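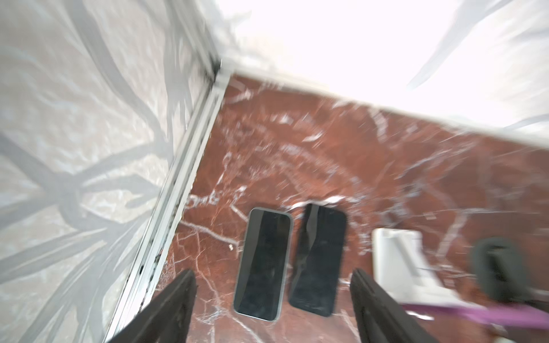 Figure 3. Wrist view from the floor-level phone task. Two smartphones lie face up between the gripper fingers, screens off.

3.2 Collecting the demonstrations

We gathered all demonstrations by hand guiding. An operator holds the arm just above the wrist, moves it through the task, and opens or closes the fingers with a thumb switch. The wrist camera and the joint positions are recorded together. We did not use a second, fixed camera in this part of the study, so the policy sees only what the wrist camera sees.

Collection took place in two buildings, which we call Zirberg and Flarnitia after the streets they stand on. The operators were Nelu Sima, Golnar Kermani and Tarık Kocabaş. None of them had used the Keskin arm before January, and each practiced for 30 minutes before any recording was kept. Practice runs were deleted and are not part of the training set.

Each operator was given a list of object groups and told to place the objects wherever the arm could reach them. We asked for changes of surface between sessions, including floors, desks and window sills. Earlier work in our group used a single gray mat, and the resulting policy failed on almost anything with a pattern. Stone floors were the hardest surface we tried. Veins in the stone can look like the edges of thin objects, and a polished finish reflects the ceiling lights. Figure 3 has both a veined, glossy floor and phones with dark glass, where the screens also show reflections of light.

Phones were included for this reason. A switched-off phone gives the policy very little to go on apart from its outline, and the outline can be hard to find while the arm is moving. When two phones lie close together, the policy also has to choose one and stay with it. Operators were free to pick either phone first, and we recorded the choice as part of the episode label.

We did not clear the area around the target objects. Other items could stay where they were as long as they did not block the gripper. In Figure 3 a white rectangular object and a dark rounded one are on the floor to the right of the phones, both blurred. Such items have no label in our data. Frames with motion blur were also kept, even when the blur covered much of the floor. A trial run with the blurred frames removed gave a policy that hesitated whenever the arm moved quickly, and we went back to using complete episodes.

Every operator recorded 70 episodes per object group. Episodes were dropped if the hand guiding the arm entered the view for more than 2 seconds, or if the thumb switch lost its connection. This removed 19 episodes, most of them from the first week at Flarnitia, where the switch had a bad cable. The missing episodes were not recorded again.

Labels were written by the operator at the end of each session and checked by Anselmo Sepúlveda, who had not been present. Where he disagreed with a label, the operator's version was kept and the episode was marked. Section 5.1 compares training with and without the marked episodes.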